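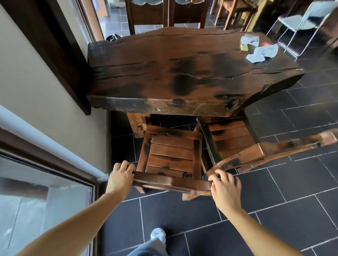

Social badminton, week whatever

My doubles partner has retired again. It's the second time since April, and this one came with a group message and everything, so I suppose we have to take it seriously until the next round, when he'll turn up in the good shoes and ask who's got shuttles.

I should explain the set-up for anyone who wandered in from the recipe side of this blog. We play as Wolon, in the bottom division of a comp that starts straight after the kids' trampolining, and we are not good. We have one proper player, Panya Panyasiri, who played real junior badminton once upon a time and still has a backhand that makes other teams go quiet. The rest of us are there to give her somewhere to put her bag.

Last round we drew Somboon. If you've played in this comp you'll know Somboon. They warm up. They have matching shirts with the Wedik logo on the back, because somebody's cousin works for Wedik, and they bring a bloke whose whole job seems to be standing behind the court with his arms folded. I asked him the score at one point and he told me to look at the board, which was fair enough.

Panya won her singles without breaking a sweat. Then it was the men's doubles, which is to say me and Thongchai Luangrath, the retiree. We lost the first game 21-7, and I'd like it noted that four of our seven came off their serving errors and one came off the ceiling fan. There's a local rule about the fan. You play a let if it clips a blade on your own side, and on the other side it's a fault. Thongchai has memorised this rule the way other people memorise their wedding vows, and he argued it all the way across the net and back. We got the point. We also got a lecture from the arms-folded bloke about the spirit of the game.

The second game was closer. We were up 2-0, and I remember it well, since that's the only time all season I've been in front of anybody. Then Thongchai called "mine" for a shuttle that was mine, I called "yours" for a shuttle that was nobody's, and we clashed racquets so hard the head of his came off and went under the bench. It was a Finatham, and he's had it since 2000. He held up the handle and looked at it for quite a while.

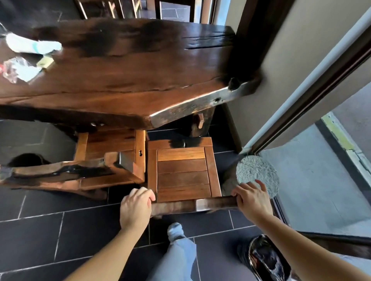 He finished the match with my spare, which has a grip made mostly of hockey tape and regret. We lost that game too. I'm leaving the score out because my mum reads this.

The retirement message came through before I'd even got the car started. His knees, apparently, and also the young people, and also the standard of umpiring in a competition that doesn't have umpires. Panya replied with a thumbs up. I wrote something longer and more heartfelt and then deleted it and put a thumbs up as well.

So we're a player short for the next one, at least officially. If you're local and you own non-marking soles, drop me a line. You don't need to be any good, and it'd be a bit awkward for the rest of us if you were. Subs are due before the break, and whoever has the team's spare net clip, I'd like it back please. It's the blue one.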